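Choosing a faucet when you have too many faucets to choose from

Friday, January 31, 2020

I have to confess that before this winter I never thought about faucets. In my parents' house there was one, it had a red dot and a blue dot, and it was older than me. Now I am the owner of a small apartment with a kitchen that must be done again from zero, and I have opinions about the height of a spout.

The first thing I learned is that the photographs in the catalogs do not help much. Every faucet stands alone on a gray background and you cannot know if it is as tall as a coffee cup or as tall as a bottle of wine. I ordered one from Talow in November because it looked modest and nice. When I opened the box it was enormous. I put it on top of the old sink, only to look, and it almost touched the shelf where I keep the plates. I sent it back, and the return cost me 50 dollars, so this was an expensive lesson about reading the measurements.

After that I decided to see things with my own eyes. On the edge of our town there are several places which sell for kitchens and bathrooms, and I gave two Saturdays to them. At Windgate they were very polite, but everything was behind glass or mounted high on a wall, and I could not put my hand on anything. For a vase I accept this. For a thing that I will touch with dirty hands every day of my life, I want to move the handle and feel if it is stiff.

What I prefer is when a faucet stands on a real countertop, at the height where a countertop should be. Then you can pretend to wash a pot. I did it many times, with an invisible pot and an invisible sponge, and I was not ashamed.

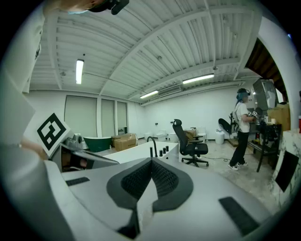
My list became short after this. I wanted a tall curved spout, because I cook soup in a big pot and I am tired of filling it with a glass. I wanted black, and here I had some doubts. My sister says that black shows every drop when the water is hard, and our water is very hard. But chrome also shows the drops, I have lived with chrome for years and I wiped it every evening, so I do not see a big difference. Against a white countertop the black is very clear and calm to look at, and I like that my eyes know where to go.

The countertop itself was a separate discussion. White is what everybody chooses now and I tried to resist. I looked at a green stone by Huenchumán which was beautiful, truly beautiful, and then I turned over the small card with the price. It said 3463 dollars, without the cutting and without the hole for the sink. I put the card back very gently.

So it will be white. The faucet that I chose is from Tendutora, it is matte black, and it cost 148 dollars with the hose included. For the whole sink corner I had planned 500, and I think I will stay under this, if the plumber does not discover something interesting behind the wall. (The plumber always discovers something interesting behind the wall.)

One more advice for people who are in the same situation. Take with you the biggest pot that you own. I am serious. I felt a little foolish to carry it through the parking lot, but when I held it under the spout I understood in two seconds what I could not understand from all the drawings. With some faucets the pot went in only at an angle, and with one the handle hit the wall panel when I opened the hot side.

The old sink comes out in April. Until then I continue to wash the dishes under the old chrome faucet, which has started to drip again on the left side, so there is a yellow sponge below it at night to stop the noise.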